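1/4 Third month with the packing cell at Skanis. It runs up to 98 boxes an hour. We used to have four people taping on that line, and now there's one.

2/4 Kulsoom and Areeba moved to returns. Same pay, fewer sore wrists, but they miss sitting together.

3/4 My shift is mostly teaching grips now. Black pads, pale wood bench, start with them open and nothing in between.

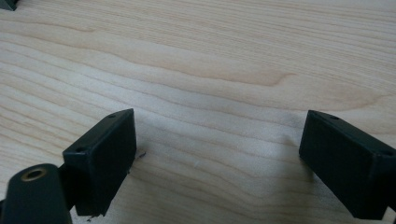 4/4 Sunday shift is still all by hand. Farzana wants to keep it that way and so do I.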